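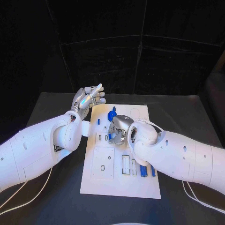 Drarutis Wedding Music is updating its guidance on ceremony cue sheets for the coming season. Couples who have booked us for a ceremony will receive the new version in February. The form may be completed online or by hand. Many couples prefer to begin by hand, and one sheet of paper is all the stationery required. Please keep the cues to one side of the page so that the operator can read them without turning it over.

A cue sheet is separate from a playlist. The playlist covers cocktail hour, dinner and dancing, and may be changed until the afternoon of the event. The cue sheet covers the ceremony only and is treated as final once both members of the couple have approved it.

Each cue should state four things: the title and performer of the piece, the point in the recording at which it should begin, the event that starts it, and the event that ends it. "When Mom sits down" is a perfectly good instruction. "Soft music here" leaves the operator to guess.

Please name the exact recording. Popular songs are often available as the original release, a live version, a piano cover and a string arrangement, and these may differ in key, length and opening. If you have been rehearsing your walk to a particular one, send us the link you have been using.

On the length of the processional: most couples overestimate it. A walk down an indoor aisle at a normal pace is frequently over before the first chorus. Where the part of the song you love comes late, we can start the recording at that point. Mei-kuen Ho, who prepares our ceremony edits, asks that you give the starting place by lyric as well as by time, as times vary between services.

For larger wedding parties the opposite problem arises and the song runs out. We can repeat an instrumental passage or move to a second piece before the final entrance. Either choice should be written on the sheet. A change of song for the final entrance also tells guests when to stand, which some officiants find helpful.

Prelude music begins when the doors open to guests. Our standard prelude is 12 pieces, played quietly and without announcement. Couples may replace any or all of them. We ask that the piece chosen for the first dance be left out of the prelude.

Regarding older relatives and the seating of parents and grandparents: a separate piece is welcome but optional. If one is used, please list by name each person who will be escorted, in order. Our operators do not know your family by sight. Wiesława Głowacki of our ceremony desk will call the day before if the order is unclear.

Readings, candle lighting, the signing of the license and similar moments are commonly left off the sheet. If you would like silence, write "silence." The operator will otherwise call your officiant to ask, and officiants tend to be difficult to reach on the morning of a wedding.

The recessional should start at full energy. Please avoid recordings with a long, quiet introduction, or tell us where the lively part begins. The cue most often used is the kiss. Some couples prefer that we wait until they have been introduced to their guests, and both are fine with us provided that the officiant has the same version of the sheet.

A note on live musicians. If a friend or family member will sing or play, we need to know the instrument, whether a microphone is required, and who will give the signal to begin. Percy Lozano handles all sound checks with guest performers. The check is held before guests arrive and cannot be moved into the prelude.

For ceremonies at the Đoàn garden site in Tudville, please remember that the lawn and the terrace use separate speakers. A piece that starts on the lawn will not follow guests to the terrace. Cocktail music is started there by a second operator once the recessional has ended.

The garden site also has a sound limit, set by the property, of 80 decibels on the lawn and 70 on the terrace after sunset. Spoken vows and most ceremony music sit comfortably within this. Drum lines and brass groups should be discussed with us before they are hired.

We have been asked whether songs with strong language may be used. They may, in edited form, if the venue agrees. Houses of worship usually keep their own list of approved music, and several do not permit recorded music at all. Please obtain that list first. We are unable to play a piece that the venue has declined.

Changes to an approved cue sheet should be sent by e-mail to the ceremony desk and not by text message to the operator. Changes received after 2 p.m. on the day before the ceremony will be honored where possible. The couple, the officiant and the planner will each receive the revised copy, marked with the time of the change.

Couples using the Hinanow planning app may attach the cue sheet under "Ceremony." The app does not send us a notice when a file is replaced. Please write to us as well.

One reply to an earlier post asked about rehearsals. An operator does not attend the rehearsal unless this has been added to your booking. In most cases it is enough for the planner to play the processional from a phone so that the wedding party can practice the spacing. Lok-yiu Tai can add an attended rehearsal to existing bookings, subject to availability.

Another reply asked whether the couple may walk in to different songs. Yes. List them as two cues, with the names of the persons entering beside each, and say whether the first song should fade or stop when the second begins. We suggest a fade for recorded music and a full ending for live players.

Couples who have already sent in the previous form need not complete the new one. Ximena Ponce will review those sheets and will write only where something is missing. Questions may be left under this thread or directed to the ceremony desk during office hours.

Home Posts Replies Media Ceremony Reception Book a Call

Contact the ceremony desk | © Drarutis Wedding Music, Tudville | Back to top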